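The Flurka Tape

The record came on November 25, 2020, in a mailer so badly taped that the mail carrier had put a rubber band around it. I carried it upstairs like it was a baby bird.

You have to understand that I had been waiting for this thing since September. Flurka had been my favorite band for most of my adult life, and for most of my adult life they had been broken up. Three albums, one tour that lost money, one split seven-inch with a band from Drarnau who could not play at all (I love that side too, I love everything about it), and then silence. And then in September a little label called Pruvier put up a plain white page saying there was a fourth album, that it had been sitting on a shelf in somebody's mother's house, and that they were pressing 575 copies.

I bought one before I had finished reading the sentence. I didn't even look at the shipping.

So I got it upstairs, and I cut the tape with a bread knife, and I put side one on with my coat still zipped. There was a long stretch of hiss. Then somebody coughed, and somebody else laughed, and the drums fell down the stairs the way only those drums ever did, and I sat on the kitchen floor and yelled! I yelled the word "yes" at my refrigerator. My downstairs neighbor knocked on her ceiling with what sounded like a broom and I yelled "sorry" in the same voice.

The first song is called "Midtbø." I had no idea what that meant. It goes by at a gallop, the bass is too loud, and the singer doesn't come in until you've given up on her. The second song is slower and has a pump organ on it. The third is the one I have to tell you about.

The third song stops.

It's going along, it's lovely, there's a guitar line that climbs up and up like a kid on a fence, and right where you know in your bones the chorus has to be, there is a click, and the song is over. Four seconds of nothing. Then side one's last track starts as if everything were fine.

I lifted the needle and played it again. I cleaned the record and played it again. I got up on the message board I've belonged to since I was nineteen and found that everyone there was having the same evening I was. Some of them thought it was a pressing flaw. Some of them thought it was genius. One man in Ohio had already written four paragraphs on the click.

I wrote to Pruvier. I didn't complain, I want that on the record. I wrote them the kind of letter you write at one in the morning with headphones on. I told them where I was when I first heard the band (the back seat of my cousin's car, parked, raining, waiting for her to come out of the dentist). I told them the pump organ had made me call my dad. And at the bottom I asked, very politely, what happened to the end of song three.

The answer came before breakfast.

"The tape ran out," it said. "They played the whole thing, but the reel ended. I was there. I was the one who was supposed to be watching it. Facundo Mansilla."

I read it standing up. Then I read it sitting down. I knew that name. It's in tiny letters on the back of the second album, under the word "tape," and I had looked at it maybe a thousand times the way you look at the ingredients on a cereal box.

I wrote back right away and asked him everything. I mean everything, it was terrible, I asked what kind of microphone was on the organ. And he answered! He answered all of it, in order, over the next couple of weeks, a few lines at a time. Midtbø was the farm where they made the album. The cough was the drummer, who'd had a cold for a month. The organ had come with the house and two of the keys played the same note. They'd rented the place for 30 days and spent most of those cooking. By the last night they were down to one reel, and they knew it, and they played song three anyway because the singer had only just finished the words that afternoon.

"How did it end?" I asked.

That one took him longer. I checked my mail at lunch, and in line for gas, and once in the bathroom at my sister's. When it finally came it had a sound file attached, and the message said only: "My voice is bad and my guitar is worse. Please keep it to yourself."

I waited until night. I did it properly, lights off, good headphones, a bowl of cereal because I was too wound up to cook. It was Facundo Mansilla, who must be past sixty, sitting close to something that buzzed, playing the guitar line that climbs. He played it slow. He got to the place where the click comes, and I actually grabbed the arm of the couch, and he went right through it.

And oh, the chorus. It goes down! All that climbing and then it drops to almost nothing, two chords, and the words are just a list of what was left in the pantry at the farm. Flour, plums, candles, salt. He hummed the parts he'd forgotten. He stopped once to say "no, wait" and started the line over. Near the end a kettle began to whistle somewhere behind him and he sped up a little to beat it.

I played it until the cereal was soup.

Now, the board. The board would have lost its mind. The man in Ohio was up to eleven paragraphs by then, and he was wrong about nearly all of it, and I had the thing itself sitting on my desktop with a name like a grocery receipt. I typed "you guys" into the reply box one night and looked at those two words for a good long while. Then I erased them and wrote that I thought the bass on "Midtbø" sounded amazing on small speakers, and six people agreed with me, and we talked about small speakers until very late. It was a great night, that one. 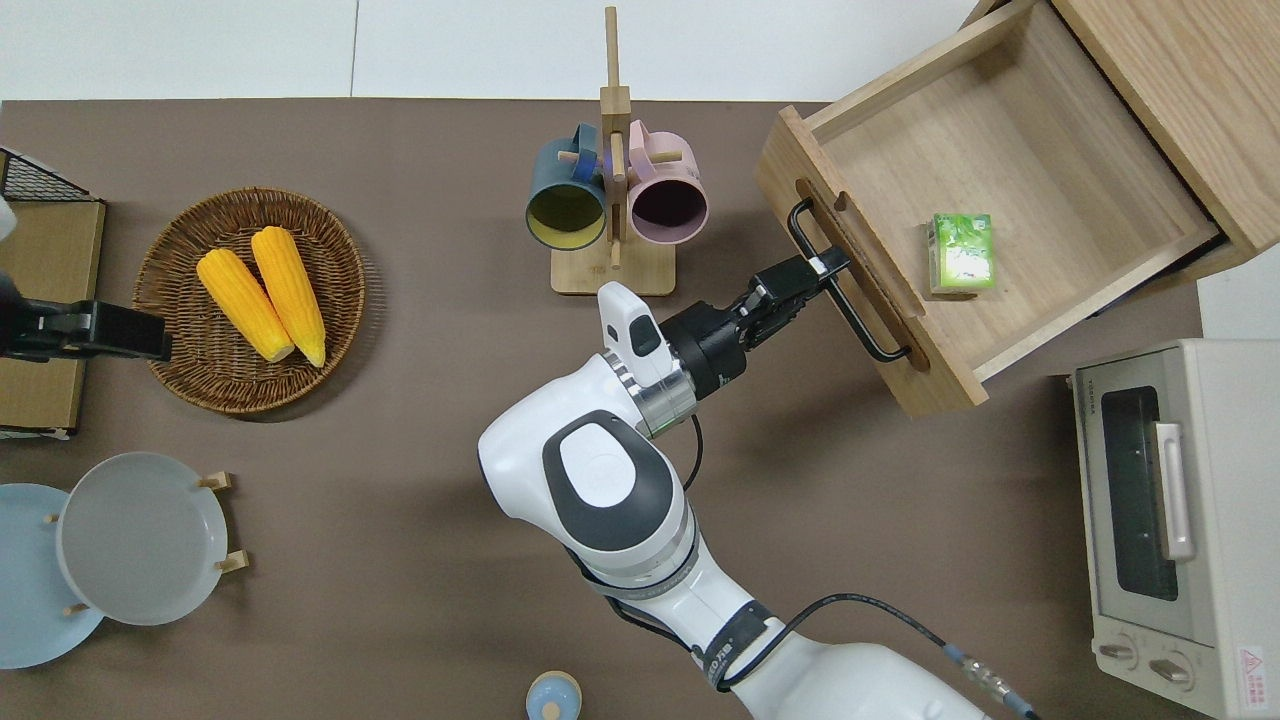
The open drawer.

In the spring I learned the song. I'm no guitar player. I own a guitar the way other people own a rowing machine. But I worked at that climbing line every evening after dinner, with my tongue sticking out, and my downstairs neighbor knocked with her broom, and after a month or so she stopped knocking. I met her at the mailboxes and started to apologize.

"It's coming along," she said. "You used to quit before the good part."

I told her there was a reason for that, and then I told her all of it, right there in the lobby with her bag of oranges hanging off her wrist. The farm, the reel, the cough, the kettle. She'd never heard of Flurka. She had the best questions of anybody. She wanted to know what they'd cooked.

I wrote to Facundo that night to ask. Lentils, he said. Plum dumplings, when somebody could be talked into making them. There had been a bus that came up from Drarnau twice a week with the bread, and the driver would stand in the doorway for a song or two with his hat on before he went back down. You can hear his boots on side two if you turn it up, right after the second verse of the waltz. I'd had that record for months and I'd never noticed.

I ran and put it on. I turned it up so far that the hiss filled the whole kitchen, and I got down on the floor next to the speaker, and I heard a knock from below, two quick ones, and then my neighbor's voice coming up through the radiator pipe.

"Is that the boots?"

"Wait," I yelled. "Wait, it's coming!"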